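Progress report on the Ledska campus move, second half-year
Thursday, July 30, 2026

Hello again from the Clallora office! I know the last report from me was on the dry side, so I'm going to write this one the way I'd tell it to you over coffee and leave the spreadsheets in the attachment where they belong.

The big thing first. The nursing college has signed to stay in Ledska through the end of the teaching year after next, and after that it moves its first-year classes (only the first-year classes, please hold me to that) over to the Ernorero site. You'll remember that in February we were still hearing the whole college might go. The island council was upset, the landlords were more upset, and I had a very long week of phone calls. What we have now is a phased plan that both town governments have put in writing, and I'm pretty happy with it.

Your grant pays for three pieces of this, so I'll take them one at a time.

Student housing. We promised 60 rooms near the Ernorero site, inspected and ready to rent. We have 30 signed and inspected so far. The rest are mostly family homes where the owner wants to see a real lease before spending money on a second bathroom, and I can't blame them. The lease form went out to owners two weeks ago, in both languages, and the calls have been coming in since. My guess is that we'll be close to the full number by the time classes open, but I'd like to keep the housing line open one more quarter in case we aren't.

Help for landlords and shops in Ledska. I worried about this part most when I wrote the proposal, and it's still the part that keeps me up. The people who built apartments for students did it on loans, and a smaller first-year class hits them right away. We sent our survey to 200 households and small businesses and the answers are a mixed bag. Some want to switch to visitor rentals, some want to sell, and a good number just want to know what the government is going to do about the property tax. I've asked the ministry for an answer on the tax three times now. They say it's with the legal office.
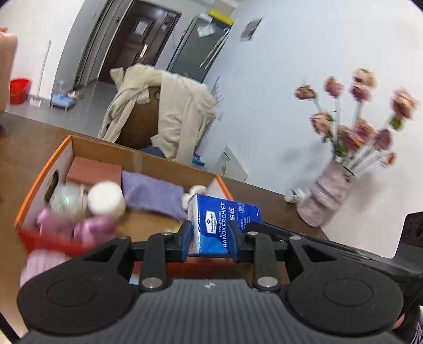

The Abbasi partnership came through for us on the loan side, though — they've agreed to let borrowers in Ledska pay interest only for 7 months while the move goes on. It isn't everything we asked for (we asked for a year) and it only covers loans they hold themselves. Still, it's more than the two banks have offered, and I think having it on paper will help when I go back to the banks in the fall.

Transport. The inter-island ferry times don't work for students right now, plain and simple. The morning boat gets in after the first class starts. The ferry company is willing to try an earlier sailing on weekdays if somebody covers the fuel for the trial, and I'd like to use the money left over in our travel line for that. It needs your okay, and the form is in the attachment, second tab. If you can get it back to me before the school year starts, we can run the trial with real passengers on board, which would tell us a lot more than another round of guesses!

A few things that didn't go well, and you should hear them from me. The town meeting in Ledska was badly timed. We put it on the same evening as a parliament broadcast, half the seats were empty, and the people who did come felt, fairly, that we hadn't thought about them. We held a second one and it was packed and pretty loud. I also underbudgeted translation by a good bit. I've moved money over from printing to cover it, so the total doesn't change, but you'll see the shift in the numbers.

Staffing is the same as last time. We're still short one part-time person on the Ernorero side, and the job ad is up again with better hours.

What's next for me: getting the remaining owners signed, chasing the tax answer (again), and sitting down with the college to agree on who pays for the shuttle from the dock. The college thinks it's the town, the town thinks it's the college, and the driver would just like to know whose name goes on the invoice.

The second payment arrived fine, thank you. Receipts are scanned and in the shared folder, apart from two from the meeting hall that I'm still waiting on. Call me any morning if something in the figures looks off to you — afternoons I'm usually out at the site, and the signal there comes and goes.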